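4.2 Picking up lunch

The arm was assembled over one February in the shared workshop at Gindimville, on a bench we had promised to give back. Fontes machined the gripper mount twice, the first version having been drawn in inches and cut in millimeters. The wrist camera was fitted last and looks straight past the fingers, so the planner sees much the same thing a hungry person would.

For the handling trials we chose food, mainly as the workshop's supply of wooden cubes had gone into propping up the lathe. Wrapped sandwiches proved to be strict teachers. Film glare upset the depth estimate, and the Sarar grasp planner, left to its defaults, showed a real fondness for the rim of the basket. Of 21 attempts with the default settings, five ended with the basket in the air and the sandwich along for the ride – a success by some measures, though not by ours.

We made two changes. The fingers now open fully before the approach, and candidate grasps touching the rim are thrown out before scoring. Brito also proposed a flatter basket, which we rejected on the grounds that he had already bought this one. Figure 2 gives the wrist view with the fingers apart.
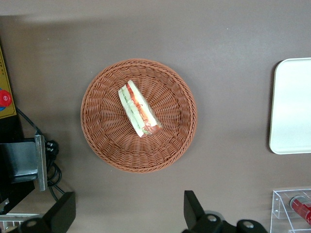
Figure 2. Wrist camera view: wrapped sandwich in the wicker basket, gripper fingers open, emergency stop at left.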